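Flosta stacked washer and dryer, reviewed

The Flosta is sold as a laundry for people without a laundry. I paid the extra 295 for the stacked version and I'm still not convinced. White is white, the footprint is small, and the brochure makes a lot of both.
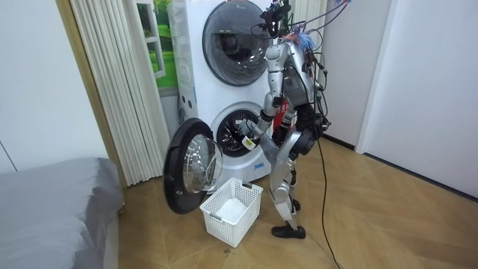

My first complaint is height. With one front loader on top of the other, the bottom drum sits low and every load means a crouch. The Hallau I had before was a top loader, ugly as sin, but I never had to bend for a sock.

Then there's the door. It swings left and only left, and the dealer wouldn't talk about changing it.
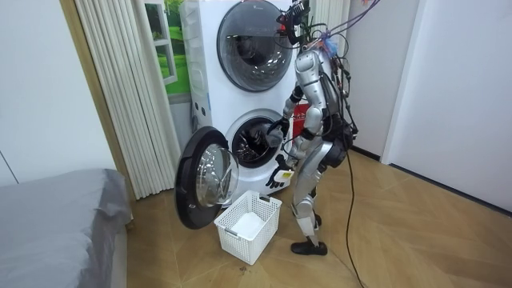 Moncton, 8/2/20

Six weeks on. The domed glass still catches small things when I unload in a hurry, and the short cycle, listed at 15 minutes, has never finished in under 20. The grey colour of the trim is fine, I suppose.
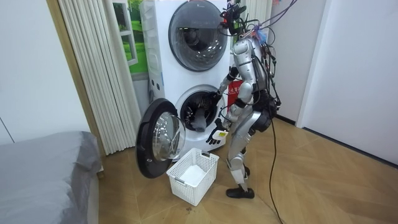 Sheldon Tremblay wrote in to say the low drum never bothered him, and that anyone with a sore back should price the Tono before grumbling – fair enough, but the Tono was out of stock until September.

I do put a plastic tray on the floor under the door now. It keeps sleeves off the boards.
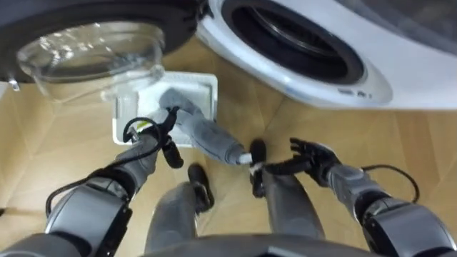
One reader reckons a tray is money wasted and a plain basket does the same job, which may be true. Mine was cheap.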